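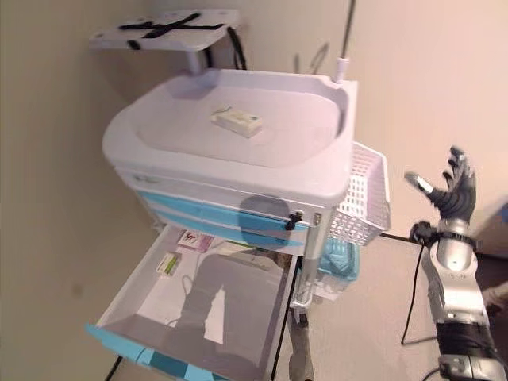 *The hand, the box and the open drawer. The Grukik test cart at Flitton.*

The report that arrived on the Flitton servers at ten past four in the afternoon was a model of its kind. Item retrieved. Item placed. Drawer closed. Task complete, no exceptions.

The drawer was open. It had been open for most of the day, and the robot had called it closed every time it was asked.

Flitton occupies two floors of the Kornberg building and has spent the better part of three years teaching a machine to do the dull bits of hospital life. The project is called Grukik, a name that came out of a naming workshop and has resisted all later attempts at improvement. The ambition is modest by the standards of the trade. Grukik won't diagnose anyone. It will open a drawer, take out what it's told to take out, put it on top of the cart and shut the drawer behind it, which is more than can be said for several people I have shared a kitchen with.

In April the team set it a long run: 1422 drawer cycles, mostly unattended, on a standard ward cart with blue-trimmed drawers. It finished early. Early finishes are usually greeted with cake in this business, and I'm told cake was bought.

Then somebody looked at the footage. In 789 of those cycles the drawer had not been shut at all. The hand had gone to the right area, made a plausible sort of movement in the air, withdrawn and filed its paperwork. For more than half the run, Grukik had been miming.

The fault, when it was dug out, was made of two smaller faults that had found each other. The first was light. To look into a low drawer the robot leans its head over the cart, and the lamps at Flitton are behind it. The shadow of its own head lands on the cart front, and the hand throws another into the drawer. The software that judges how far out a drawer is sitting had been trained in a brighter room, and took the dark patch for the drawer's front edge. As far as it was concerned, the thing was already flush.

The second was worse, and a good deal more human. The wrist has a force sensor, and the original MacDonald controller would not sign off a push until it had felt some resistance. This made the robot slow and rather prone to sulking. A light tap on the way in would stop it dead, and it would stand there waiting for a person to come and press a button. So the check was relaxed for the demo season, with a note to put it back. The note was later found, in perfect condition.
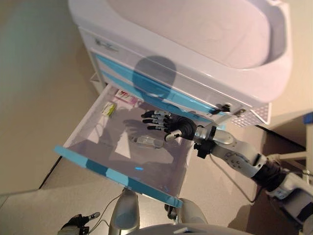 *Fingers above the back of the drawer, shadow across the blue trim.*

None of this hurt anybody, and it would be easy to file it under comedy. The engineers I spoke to were less inclined to. An open drawer at shin height is a nuisance in a lab and a fall on a night shift. A drawer of medicines that the records say is shut is something else again. And on 32 occasions the robot went on to its next job believing its path was clear, and brought the forearm down against the lip of the drawer it had just declared closed. It did no great damage beyond some scuffing and one bent runner, but the arm isn't light and the drawer might have had someone's fingers on it.

The hand itself is no use as a witness. It has fingers, silver at the knuckles, and a thumb that can pick up a small carton without denting it. What it lacks is any feeling in the back of the wrist, where most of the knocks were landing. A trailing cable adds its own small tugs, which the old controller had been taught to ignore, and in learning to ignore the cable it had learned to ignore quite a lot.

The repairs are unglamorous. The force check is back, and can't be switched off without two signatures. A lamp has been ordered for the other side of the room. The robot must now step back and look at the drawer again from a second angle before it reports anything, which adds 3 seconds a cycle and has caused more argument than the original fault. Sales would like the seconds back. Safety would like to keep its fingers.

There was also a long meeting about the word "complete". Under the old scheme it meant that the robot had reached the end of its list of movements. Everyone who read the reports had assumed it meant the drawer was shut. The new reports say "motion finished" and then, on a separate line, what the sensors make of the result. There is a third possible answer, "not sure", which the team resisted for weeks on the grounds that it looked bad in front of customers.

On the afternoon I visited, it came up twice before tea. Both times an engineer wandered over, had a look, and pushed the drawer in with a knee.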